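Huaranga Tip Box Demos - README

Last updated November 29, 2018

Huaranga is a set of 1681 teleoperated demonstrations of a robot handling pipette tip and tube boxes, and we're really excited to get it out the door! Every motion was driven live by a person through the Serlow remote controller, with no scripted waypoints. Corrections and second tries are left in on purpose.

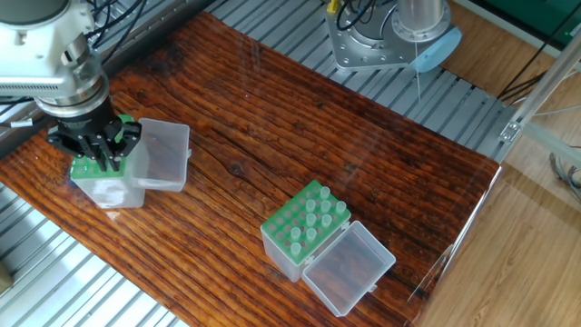
Box held just above the tabletop, with a second open box nearby.

Splits

train: 1027
validation: 574
The rest are held back for our own testing. Please ask Liesbeth Van Hecke before you redistribute any part of the set.
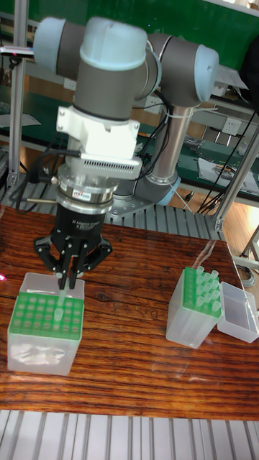
Operators took turns, and each one had four practice sessions on the Starnetitz bench before we kept anything. Single-tip picks are our favourite part of the set. A pinch on one translucent tip over a bright green rack asks a lot of the person steering, and the slow final approach shows up beautifully in the joint traces - plot a few and see.

Known issues

Glare on the varnished table washes out some views. Clear lids are hard on depth estimates, so treat those values with caution. Gripper force is not logged.
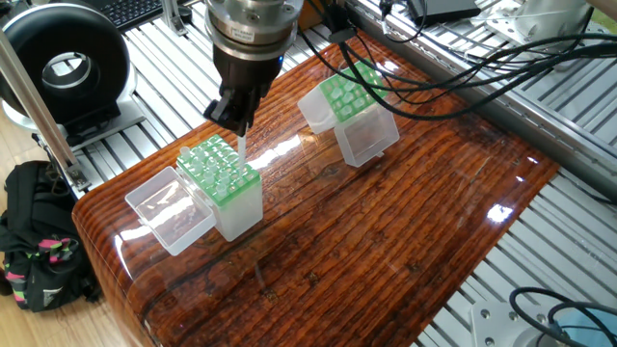 Clear tip clamped between the fingers, pointed end down.

Loading

Unpack the archive and point the Jarnon reader at the top folder. Colour streams and joint states share one clock.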